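Missed the 12 from Nurnatbridge. Course she did. Maeve ran the last bit anyway, bag banging, one shoe rubbing, and got to her mum's gate at eight minutes past with no flowers and no speech.

Fatima was on the step. Smoking again.

"He's in there. Brought his own chair."

"He never."

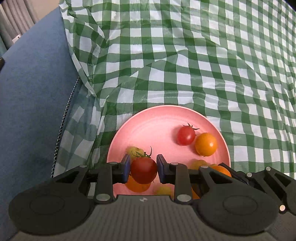
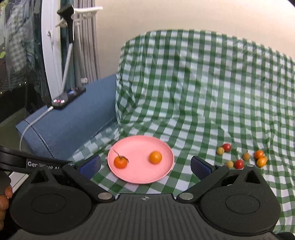

Eighteen years and Uncle Clomar still wouldn't sit on anything of theirs. Maeve went in sideways, coat on. Kitchen hot, radio going, teh back door propped with a brick. Mum had got the checked cloth out, the green and white one, and the pink plate, so it was serious. Funerals and bank managers, that cloth.

"You're late," he said.

"Bus."

"I've sold the boat."

Nothing. Fatima's lighter, clicking outside. Mum turned the radio up.

"Who to?" Maeve said, and then she didnt want to know.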